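Home | Ask | Browse Topics | Kitchens & Storage | Moving | Log In

Boxes taking over my counter, where do you put things while you sort?

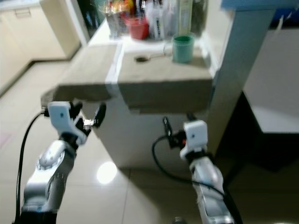 Okay, so I moved into a one-bedroom in Tusbridge in January and I am still living out of boxes. Embarrassing, I know. My kitchen has one decent stretch of white counter and at any given moment there is a big taped-up cardboard box parked on it, usually with a cup or a spoon sitting on top because the box has turned into the counter. I make my tea on it. I've eaten cereal off it.

The box hangs out over the front of the cabinet, too, so I keep catching it with my hip when I walk by. Behind it is all the stuff I use every day, bottles and plastic containers mostly, and I have to reach over the whole thing to get at any of it.

I can't put the boxes on the floor because the kitchen is basically a hallway and I need to be able to walk. The bedroom is full. I looked at a folding utility cart from Prevari but it was 155 dollars and I'm not paying that for something I'd use for a month (I hope it's a month!).

So my questions, I guess: do you unpack straight from the counter or somewhere else? Is it bad to leave heavy boxes hanging over an edge like that? And how do you decide what gets the counter space once the boxes are gone? I have one upper cabinet and two lower ones and that's it.

Posted by tealeafandtoast in Kitchens & Storage

---

mudroom_martha

I've moved way too many times and my one rule is that a box only goes on the counter if I'm opening it right that minute. If I'm not, it goes somewhere I don't cook. On top of the washer, in the tub, on the bed so I have to deal with it before I can sleep. The bed one really works, I hate it but it works.

About the overhang, I'd fix that today. Push the box back until all of the bottom is on the counter, and if there's no room, move the bottles first. If it's too big for the counter no matter what, open it where it is, take out the heavy things until you can lift it easily, and then turn it the long way. And please don't put a cup on the part that sticks out. Cardboard sags, especially down the middle where the flaps meet, and tape only does so much. I lost a very nice mug that way, plus the floor tile under it.

As for what stays out when you're done: I put everything away, every last thing, and then for a week I only take out what I need. Whatever I got tired of fetching earns a spot. For me it was the oil, the salt, the dish soap and a cup of spoons. The blender did not make it — it lives in the closet with the Christmas lights.

If your containers are the clear kind you're in luck, because those can go on a high shelf and you can still tell what's in them. I'd save the front row of the lower cabinets for pans.

---

fourthfloorwalkup

just get a tray. put the cup and spoon on the tray and move the tray when you need to. as for the box open it and see, half of mine was old takeout lids

---

Ondinum_Renter

I live over in the Ondinum apartments and the kitchens there are tiny, so here's what I did. I got a plain wire shelf at the Mowat thrift store, the kind that stands on its own little legs, and set it at the back of the counter. Tall bottles go beside it, short containers go on it and under it. It bought me enough room at the front to set down one medium box and still have a place for a plate.

One thing to watch is the weight. Before I stacked a box on anything I put it on the bathroom scale, and the one marked "kitchen misc" was all canned food. So was the next one! Start with whichever is heaviest and the rest can be shoved around a lot easier.

I also flattened each box as soon as it was empty and slid it behind the fridge until recycling day. Otherwise the empties pile up and you feel like you haven't done anything.

---

Comments

tealeafandtoast: Thank you all! The box is all the way on the counter now and I'm trying the bed thing tonight. Wish me luck.

mudroom_martha: Luck! Start with whatever has the pillowcases in it.

pancakeweather: We've been in our place three years and there's still a box on our counter. Following.

fourthfloorwalkup: told you about the lids

Contact Us | Community Rules | Copyright Tusbridge Neighbor Help | Back to top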